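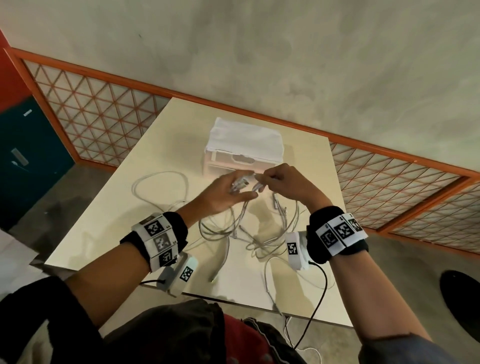

White charging cables on the sorting table, with a cloth-topped storage box behind them.

Mekell publishes coiling and storage procedure for shared charging cables

JALLITZ, April — Mekell, a supplier of storage fittings and storage services to schools and shared workplaces, has released the second edition of its procedure for sorting, coiling and boxing charging cables. The document is available free of charge to existing customers and to any organisation that keeps pooled charging equipment. It replaces the first edition, which dealt only with labelled cables stored on wall hooks.

The new edition covers loose cables of the same colour and similar gauge, the type most often returned to a common drawer in a tangled state. It was prepared with Dalgleish, a fit-out firm that installs storerooms and charging cupboards, and applies to the Drasurska range of lidless boxes as well as to general-purpose boxes of comparable size.

Background

Between the first and second editions, Mekell recorded 1,318 cables passing through storerooms that use its service. The most frequent fault noted at intake was tangling of several cables at the connector end. The second was a sharp bend directly behind the plug, commonly left by winding the cable tightly around a charger or a hand.

The first edition instructed users to pull a single cable free and wind it before starting on the next. In a mixed bundle this tended to tighten the remaining loops. The second edition reverses the order of work. Connector ends are found and gathered first, and the body of the tangle is left slack on the table until the ends are clear of it.

Summary of the procedure

Work is carried out on a plain, light-coloured tabletop with the storage box placed at the back, within reach. No tools are needed. A cloth is kept with the box, either folded over the top as a dust cover or used to wipe connectors and cord before storage.

1. Place the whole bundle on the table. Do not shake it or lift it by one cable.

2. Find the connectors and draw them towards the front edge. Hold them by the plug housing, between thumb and fingers, and leave the cord slack.

3. Open the tangle from the outside. Lift the outermost loop over the gathered ends, set it down to one side and repeat. Loops that resist are left until the ones around them have been moved.

4. Bring any cord hanging over the table edge back onto the surface before coiling. The weight of a hanging length is enough to draw loops closed again.

5. Check each cable along its length for splits, exposed shielding and stiff sections. Cables with any of these go to electronic waste collection and are not coiled.

6. Coil in open rings with one hand holding the rings and the other feeding the cord. Let the cord turn slightly between the fingers on each pass. Short cables of the same type may be coiled together as one bundle, up to the limit given in the box table.

7. Leave a straight tail at the connector end. The tail should be long enough for the plugs to hang clear of the rings. 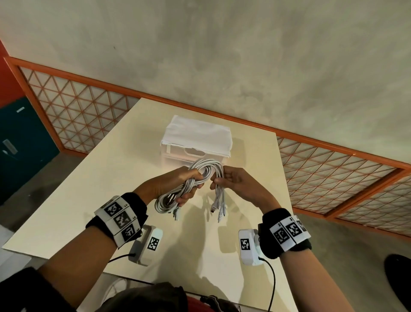

Box loading and limits

Coils are placed in the box on edge, tails upward, so that connectors can be read from above. A standard Drasurska box takes up to 40 single coils of light charging cable. The larger size takes 50. Where cables are coiled together in bundles, the limit is 9 bundles for either size, as bundles in excess of this number are pressed out of shape by the sides of the box.

Boxes with a handle cut-out should be loaded to just below the lower edge of the opening. Plugs that protrude through a cut-out are liable to catch when the box is drawn from a shelf. A folded cloth over the top is sufficient cover for indoor storage. Fitted lids are not required and are not supplied with the range.

Hook-and-loop ties are optional. Mekell advises against rubber bands, which perish and mark white cord, and against wire ties of any kind.

Changes from the first edition

— The order of work has been revised so that connectors are gathered before any cable is coiled.
— Bundled coiling is now permitted for cables of the same type and similar length.
— The minimum inside diameter of a coil is now given by cord thickness in place of a single fixed value.
— Wall hooks have been moved to an appendix.
— The intake check now comes before coiling. In the first edition it came after.

Extension leads, power boards and cables with in-line transformers remain outside the scope of the document and continue to be covered by separate storage notes.

Availability

The procedure is supplied as a printed bench card and as a longer document with the box table and appendix. Bench cards are included with Drasurska boxes dispatched from April onward. Customers holding earlier stock may request cards through their usual Mekell depot. Dalgleish will supply the card with new charging cupboards and will fit a card holder inside the door on request.

About Mekell

Mekell supplies boxes, shelving inserts and storeroom servicing to schools, libraries and shared offices. Its head office and main depot are in Jallitz.

Enquiries: Mekell customer desk, Jallitz depot.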